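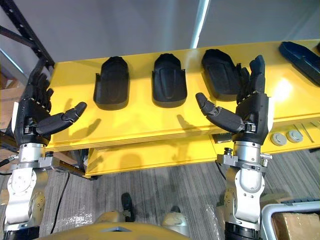

Who gets the easy jobs now?

By the comment desk, April 15, 2026

692 shares | 14 comments

When I started in the returns room at Adlow, I was put on the yellow shelves, the way every new starter was. You took a black insole-shaped tray, you turned it over, you looked along the rim, and you put it in the row or in the bin. It was dull, I won't pretend otherwise, but it was also where you learned who took sugar, which supervisor could be asked for a favour, and how to stand so your back didn't ache by dinnertime.

Since January that job has belonged to the robot. It came to us through a firm called Jilus, and I have grown rather fond of it, if I'm truthful (you do, with anything that works beside you for long enough). On a decent shift it gets through about 300 trays, and my wrists are grateful for every one of them.

We use cookies to remember your preferences. Accept | Manage

What bothers me is the newcomer. The jobs left for people are the awkward ones: the split cartons, the missing labels, the customer at Rolland who swears blind he sent back a pair. Those need somebody who has handled a great many trays already, and I can't see where that somebody is going to come from. I'd like us to keep one bench by hand, even a slow one, and pay for it without grumbling.

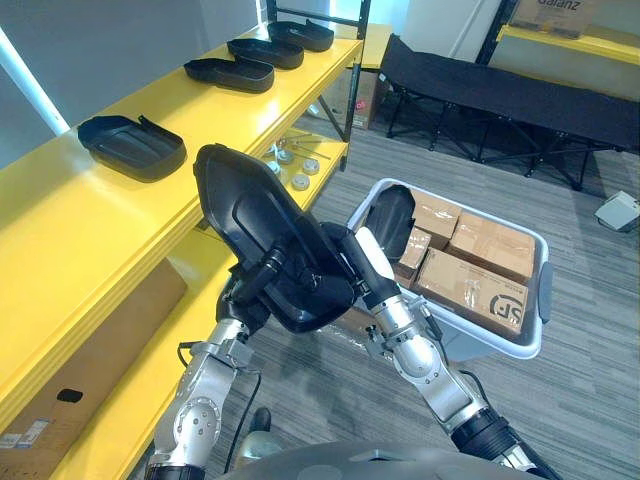

Should a firm bring in a robot if it can't promise to keep everyone on?

I think it should wait until it can say plainly what each person will be doing the year after, and who is going to teach them. Our sister site at Hullilano did that before a single crate was opened, over tea, with the whole shift in the room, and people still speak well of it. We had a notice pinned up by the lockers, and I was reading it with my coat on.

Get our weekly letter. Enter your email to sign up.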